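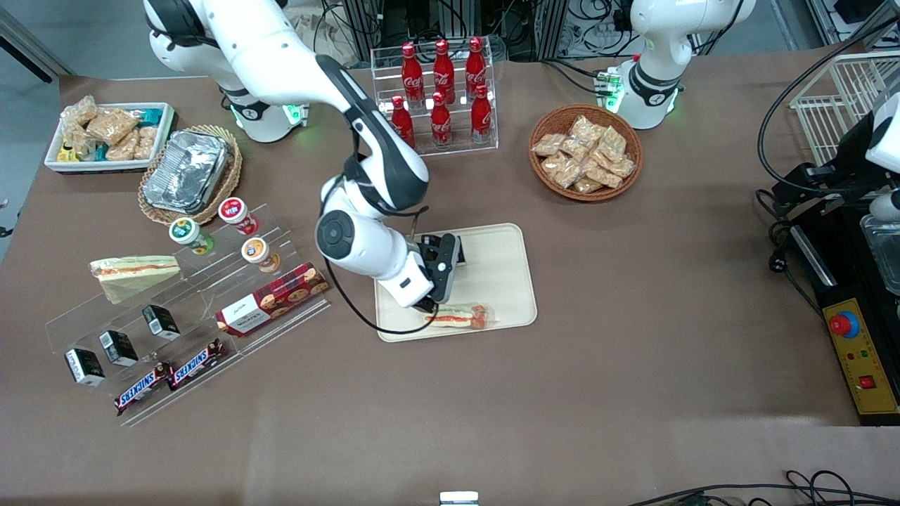 How I Set Up a Grab-and-Go Snack Table

Posted 24 Mar 2024 in Feeding a Crowd

I've been doing the snack table for our open studio days at Clutwood since last October, and people keep asking me how I lay it out. So I'm finally writing it down! It's a table where everybody walks up, takes a sandwich, a drink and something sweet, and wanders off again. No plates, no serving spoons, no me standing there with tongs.

What you'll need

A table you can get to from at least two sides
Something plain and brown to cover it
A couple of flat trays with a bit of a rim
Two round wicker baskets
A clear bottle rack, the stepped kind
A clear tiered stand for small cups
Wrapped sandwiches, wrapped pastries, rolls, snack packets, sodas

I paid 22 dollars for my first acrylic stand at Nyaga, the restaurant supply place, and the baskets came out of my own kitchen. Check thrift stores for baskets before you buy any. They're always there.

Step 1: Cover the table

I like brown. Crumbs don't show, wicker looks nice on it, and the bright labels pop. I used a white sheet once and it looked like a hospital by noon. Pull the cover snug and tape it underneath at the corners so it doesn't slide when somebody leans on it.

Step 2: Put the tall things down first

Bottles go at the back, in the middle. A rack with two tiers is great for this because the front row sits lower and you can still read the back row. I do two rows of three and keep the rest in a cooler under the table, then top up as they go. Turn all the labels to face front (it takes ten seconds and it looks like you tried).

Then the tiered stand. I set mine at an angle on the left half. Straight on, it turns into a wall, and people reach over it with their sleeves in everything. Small cups go on the upper tiers, spaced out so a hand fits between them. If you've got different flavors, mix up the colors a little.

Step 3: Baskets and trays around the edges

One basket gets the rolls, and I heap it. A basket that's half full looks like leftovers, so if you're short on rolls, use a smaller basket or put a folded towel in the bottom. The other basket is handy for anything in a foil container, lid and all. It stops the foil from skating around and makes it look a lot less like takeout.

Wrapped pastries go in a white tray in the back corner, with a few little snack packets tucked in between. I love this trick — yellow and teal packets in with all that tan pastry and suddenly it looks like a party.

Step 4: Sandwiches last

Keep these cold until you're nearly ready. Clear wrap is what you want, so the filling does the advertising for you. Orange and green always goes first at our place! Lay them flat on a beige or other plain tray near the front edge, where kids can reach too. I put a triangle one over by the cup stand as well, for the people who come at the table from the left.

Please label anything with nuts or egg. I use masking tape and a marker.

How much to make

For 100 people at Clutwood I wrap one sandwich each and 8 spares, and the spares always get eaten. Sweet stuff you can go lighter on.

Comments

Valentin Marti
Do you put ice out for the sodas? We tried it and ended up with a soggy tablecloth.

Leidy Condori
No ice on the table for me, just the cooler underneath. If you have to have it, stick the bucket on a chair with a towel under it.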